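How I set up the Surnolow kit to take parts out of an old desktop

I've been wanting to try the Surnolow teardown kit since it came out, and in December I finally cleared enough of my schedule to do it. The kit is the software, the wrist camera and a set of holders for the parts. You bring your own arm. Mine cost me 68 dollars in extra fixtures on top of the kit, all from Silden, and I'd buy them again!

Start with the wrist camera. Get it in close to the board and check that both fingertips stay in view all the way down.
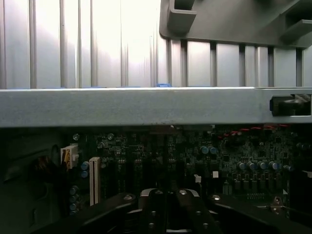 Do you need to take the side panel off by hand first?
For now, you do. Surnolow's software starts with an open case and has no routine for covers.

Next, lay the case on its side and pull the arm back until the camera takes in the socket and the memory slots together. Save that pose as "home" -- you'll come back to it a lot. I had to teach mine 4 times before I was happy (my fault, I kept bumping the case).

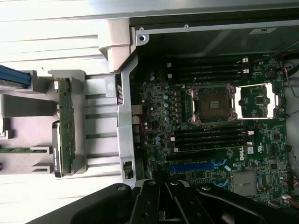

Looking down at the board, socket open and memory slots empty.

Now the holders. Drive, processor and memory each get a spot, and I'd teach the drive first, as it's the easiest to grip. Keep the speed at 7 percent while you're teaching. Yes, it's slow -- go make coffee.
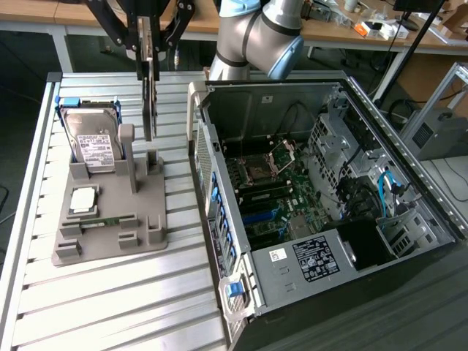

3 min read

Last thing is the Firkine plug-in, which saves each pick as its own file. Turn it on before you run anything for real. I forgot, and had to redo a whole evening.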